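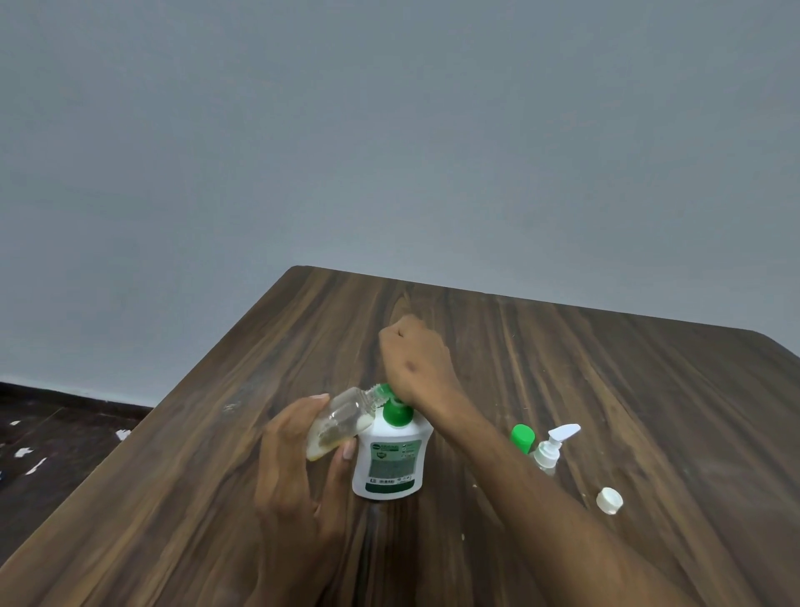

Page 6 of 900

Home Forum Builds Sign in

31 Mar 2022, posted by Bheki Steyn

Two-arm refill rig, pressing arm pushes the bottle over

I'm building a bench rig that refills small bottles from a big hand-wash bottle. By hand I tilt the small one with my left and press down on the green top with my right fist. The left arm copies this fine. The right arm comes down at a slant and the big bottle tips before any soap comes out. Is this a grip problem or a motion problem?
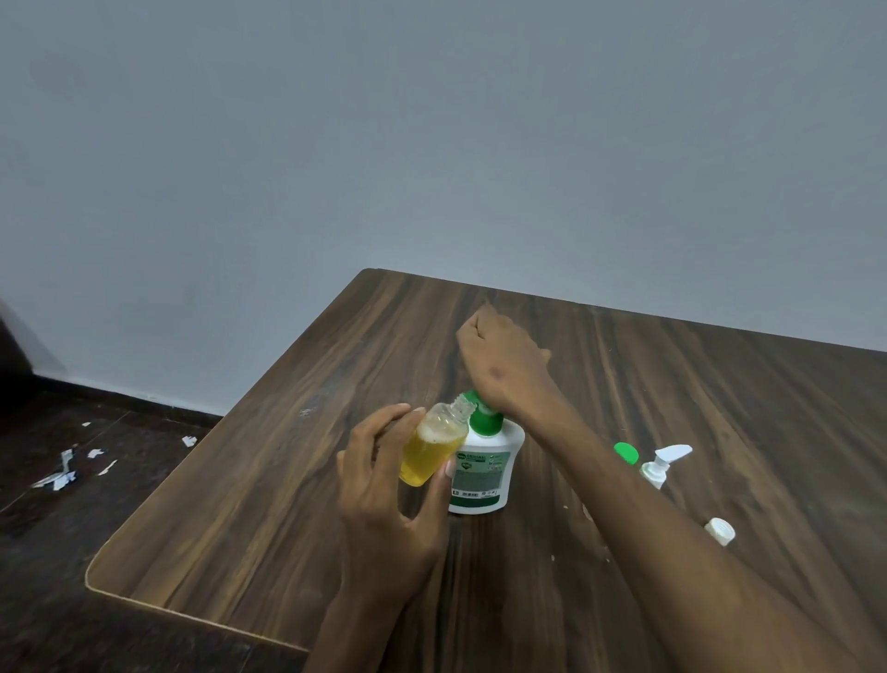 Fist at the green top, small bottle tilted to meet it.

Khanyisile Cele
Motion. Your forearm comes in on a diagonal but the force still has to go straight down. Move the arm over the top first, then drop on one axis only. I'd also put the big bottle in a shallow holder screwed to the bench. Mine is scrap wood and it has held for 800 presses. Use a flat rubber pad for the fist - a finger shape slides off.

Cameron Swanson
Stronger servo.

Comments

Vinzenz Kuster: A stronger servo will just tip it faster.

Yetunde Anozie: Same trouble on my Kilen build in December. The holder fixed it.

Bheki Steyn: Cutting a holder tonight, thanks.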